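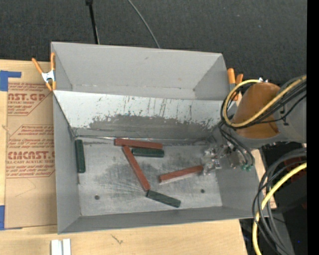 Le grenier de Pirkby, ou comment j'ai enfin trié mes graines

Je vous avais promis un billet sur les tomates, et je m'aperçois que je repousse depuis des semaines (pardon à celles et ceux qui m'ont écrit pour réclamer la suite !). Il faut dire que l'hiver m'a servi à tout autre chose : j'ai repris de fond en comble la réserve de graines que ma tante m'a laissée avec la maison de Pirkby, et croyez-moi, ce n'était pas une petite affaire.

Ma tante gardait tout. Des haricots dans des boîtes à pastilles, des courges dans des enveloppes de la banque, des fleurs séchées avec leurs graines encore dedans, glissées entre les pages d'un annuaire. Sur certaines enveloppes, elle notait seulement « les bons », ou « ceux de Torville », et débrouille-toi avec ça ! J'ai compté 400 sachets le premier soir, puis je suis allée me coucher.

Par quoi commencer

J'ai d'abord tout réparti par famille, sans regarder les dates, sur la grande table de la cuisine. Les légumineuses d'un côté, les cucurbitacées de l'autre, et puis un tas de choses minuscules et noires qui pouvaient être à peu près n'importe quoi, du pavot comme de l'oignon. Mohandas Varma, mon voisin, qui jardine depuis bien plus longtemps que moi, est passé un après-midi avec sa loupe et un gâteau à la semoule. Il a reconnu les poireaux, les nigelles, et une laitue que je croyais perdue. Le gâteau n'a pas survécu à la séance.

Ensuite seulement sont venues les dates. Les panais et les oignons de plus de deux ans sont partis sans trop de regrets, ils lèvent si mal passé ce délai. Les tomates et les courges, elles, tiennent bien mieux la distance, et j'ai gardé presque tout. Pour les haricots j'ai fait un essai de germination sur du papier absorbant humide, près du poêle : dix graines par variété, neuf de levées pour le petit haricot marbré dont ma mère faisait ses soupes. J'étais contente comme une enfant.

Les semis de mars

En mars je commencerai par les poivrons, les aubergines et une partie des tomates, au chaud, derrière la fenêtre du palier. Les pois iront directement en terre dès qu'elle voudra bien se réchauffer un peu (pour l'instant, elle colle aux bottes). Upendo Langat m'a demandé des courges pour son terrain de Torville, je lui mets de côté les longues et les plates, et elle me donnera en échange de l'amarante, que je n'ai encore jamais cultivée. Si quelqu'un parmi vous a l'habitude de cette plante, je prends tous les conseils !

Il me reste 80 sachets sans nom. Je vais en semer une poignée dans le carré du fond, serrés, avec des étiquettes numérotées, et on verra bien ce qui sort. Je vous raconterai les tomates la prochaine fois, promis.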